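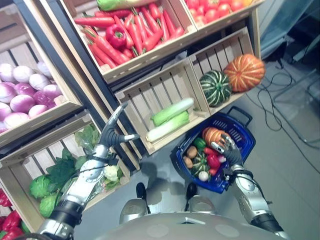
Buying vegetables for one week at a time

November 22, 2019

I moved to Trevby in June, and the closest decent store is now in Stonholm, 30 minutes each way. At my old place I stopped for food almost every day on the way home. Here I go once a week, and it took me most of the summer to stop throwing things out.

The first change was eating in the right order. Salad greens and tomatoes go in the first two or three days. Peppers hold up until the middle of the week. Carrots, onions and cabbage can wait until the end, and so can squash – I had one sit on the counter from September until last week and it was fine.

The second change was the list. I used to write down meals, seven of them, and then I'd be tired and make eggs. Now I write down vegetables and decide on the day. I plan two proper dinners and leave the rest open.

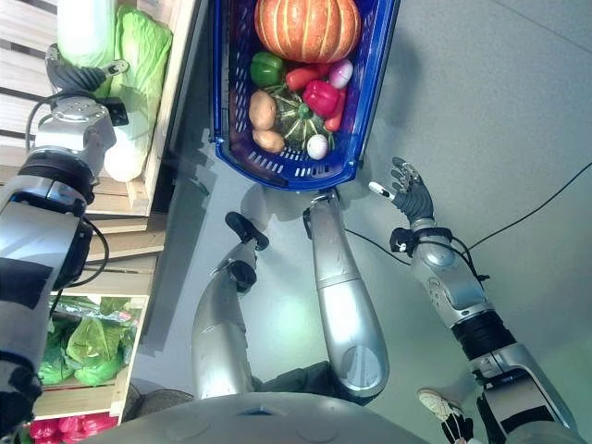

Carrots I buy with the tops off. The tops look nice, but they pull water out of the root and I never did anything with them. I keep them in a bag with a paper towel in the bottom drawer. Tomatoes stay out of the fridge unless they are getting soft.

I also keep a few things in the freezer for the bad weeks: peas, spinach, chopped onion. When the road through Cetton was closed I lived on those and rice for 10 days and didn't mind much.

My compost bucket used to fill up twice a week. Now it's mostly peels and coffee grounds. Next I want to try storing beets in sand in the cellar, if I can get it cold enough down there.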